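**FOR RELEASE: 15 May 2025**

# Sallari opens clothes-folding and closet classes to the public in July

Sallari, the home organizing company, will open its clothes-folding and closet classes to the public in July. Until now the classes were offered only to customers who had already booked a home visit. Anyone will be able to sign up, and no one needs to be a Sallari customer or buy anything to attend.

The classes will be held at the company's workroom on Wulley Street, in the former Ásgeirsdóttir fabric store. Sallari took over the lease last fall and has spent the winter turning the ground floor into a teaching space with folding tables, open shelving, a row of dressers and a made-up bed. The large front windows and the old cutting counter have been kept.

The program is called Tiken. It has four sessions, each lasting two hours, and people can take one session or all of them. They can be taken in any order.

"People call us about the closet, and when we get there it's usually the laundry that is the problem," said Elínborg Bech, founder of Sallari. "The clothes are clean. They're on the bed or over a chair, and they stay there until somebody wears them again. You can buy a very nice closet and still have that."

## What the sessions cover

The first session is on everyday tops: T-shirts, long-sleeved shirts, sweatshirts and thin sweaters. Participants learn two folds, a flat one for shelves and a standing one for drawers, and practice both until they can do them without looking at the instruction card. The session also covers what to do with shirts that have stretched or twisted in the wash and no longer lie square.

The second is on pants, shorts, skirts and dresses, including how to decide between a hanger and a shelf. Jeans get a section to themselves. So do leggings, which Sallari's instructors say are the item customers ask about most.

The third covers the small things, meaning socks, underwear, tights, swimwear and children's clothes up to school age. The instructors do not teach rolling socks into balls, as it wears out the elastic at the cuff. The session includes a half hour on drawer dividers and on making them out of shoe boxes.

The fourth is about the room itself. Participants bring the measurements of one closet or dresser at home and work out a plan for it on paper with an instructor. The plan says what goes where and what needs to move somewhere else. It is theirs to take home.

Fitted sheets are taught at the end of the second session for anyone who wants to stay. That part takes fifteen minutes and is free of charge.

## Based on home visits

Sallari drew up the classes from its own records. Over the past two years its staff carried out 438 home visits, and after each one they wrote down which part of the bedroom had taken the most time. In 217 of those homes it was folded clothing, ahead of hanging clothes, shoes, bedding and everything stored under the bed.

The notes also listed the reasons customers gave for not keeping up. Lack of space came up often, but many of those customers had empty shelf space too high to reach comfortably or a drawer taken up by clothes they didn't wear. Others said they had been shown a folding method at some point and found it too fussy to keep doing.

"We threw out a lot of steps," Bech said. "Our old T-shirt fold had a tuck at the end that looked good in photographs and fell apart when you put the shirt in the drawer. We had been teaching it for years. One of our own instructors told me she didn't do it at home, and then I had to admit I didn't either."

The fold now taught in the first session starts with both shoulders. The shirt is picked up at the shoulder seams, pulled taut between the hands and given one shake before it is laid down. Most of the creases come out at that point, and the sides will then line up when they are folded in toward the middle. After that there are two more folds, bottom to top, and the shirt is done.

Printed shirts are laid face down, so the print ends up on the outside and can be read in the drawer. Large prints made with thick ink can stick to themselves if they are folded warm from the dryer, so these shirts are left flat until they have cooled. 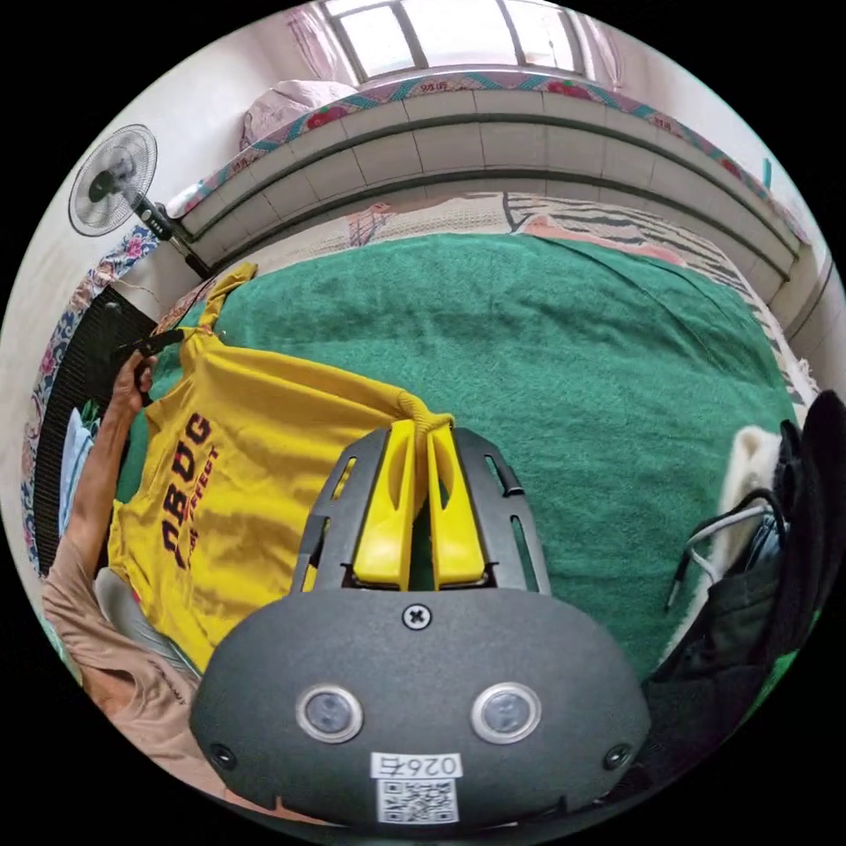 Participants are asked to bring a bag of their own clean laundry to each of the first three sessions. Sallari keeps a stock of practice clothing in the workroom, but the company has found that people remember a fold better when they have learned it on something they own. A mix of sizes and fabrics is best. Items that need ironing should be left at home, as there is no ironing board in the teaching space.

## Working on a bed or a table

Each class includes practice on both a table and a bed. Most customers told Sallari that they fold on the bed, and many instructions assume a hard surface. On a mattress the clothes sink a little and the edges shift, so the movements need to be shorter and the garment smoothed out with a flat hand between folds. The instructors also recommend pulling the bedspread tight first and making piles at the foot of the bed, where they are less likely to tip over.

People who find it hard to stand for long can do all of the exercises seated. Three of the tables can be lowered for this, and the workroom has a step-free entrance from the street. Anyone with limited use of one hand is asked to mention it when signing up, so that an instructor can go through the one-handed versions of the folds with them.

## Dates, sign-up and cost

Classes will run on weekday evenings and Saturday mornings throughout July. Evening classes start at 6:30 and Saturday classes at 10. Each class takes up to 12 people, with two instructors present.

Sign-up opens on the first working day of June, at the Wulley Street counter or by phone. A single session costs the same whether it is taken alone or as part of the set, and those who sign up for all four sessions get the printed Tiken handbook included. The handbook has drawings of every fold taught in the classes and blank pages for drawer and closet plans. It will also be sold separately at the counter.

Children aged ten and over may attend with an adult and do not need their own place if they share a table. Bookings can be moved to another date with two days' notice.

Customers who have already paid for a home visit that includes a class may take that class in July or wait for the fall schedule, which will be announced at the end of the summer. Home visits will continue as usual while the public classes are running.

## Clothing collection

During July there will also be a clothing shelf by the workroom door. Participants who find things in their laundry bag that they no longer want can leave them there, provided they are clean and in wearable condition. Other participants are free to take them. Whatever is left at the end of the month will go to local secondhand stores. Shoes, pillows and comforters cannot be accepted, as there is no room to store them.

## About Sallari

Sallari helps people organize bedrooms, closets and laundry rooms. The company was started by Elínborg Bech, who previously worked as a store manager in clothing retail. It carries out home visits, plans storage for small apartments and teaches folding and closet care. Its office and workroom are on Wulley Street.

## Press contact

Elínborg Bech, Sallari, Wulley Street. Reporters who would like to sit in on a class in July are welcome and should get in touch at least a week ahead. Drawings from the Tiken handbook are available on request.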